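Notebook, November: getting the training handouts online

Back from the Demdale course and already behind. Phong Võ wants the slides, the lab sheets and the attendee notes on the Sostow server before people forget what they signed up to learn.

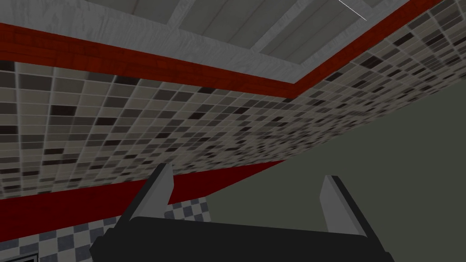
Morning: the upload

Sostow takes files up to 100 MB. The slide deck is bigger, mostly thanks to a company logo pasted onto every page at poster size. Shrank the logo, deck went through on the second try. Lab sheets fine.

The attendee notes arrived in four formats, one of them a phone picture of a napkin. Typed up the napkin. It was the best of the lot.

After lunch: accounts

Made 30 logins for the regional offices. Vương asked for two more, then asked for the first two to be renamed. Password rule on Sostow wants a symbol but rejects the ampersand without saying so. Lost most of an hour to that. Wrote it on the whiteboard in red.

The Nutska office can log in but gets a blank page after the menu. Old browser, I think. Phong says their machines are locked down and updates go through head office, so we may all be retired by then. Tried the plain page version from here and it loads, slowly.

Left to do

Send Nutska the plain page link.
Ask Vương for the final list of names, in writing this time.
Move the network lab sheet out of the printer folder (my fault).
Check whether the overnight backup picked up the new folder. Log was still empty at 5:40.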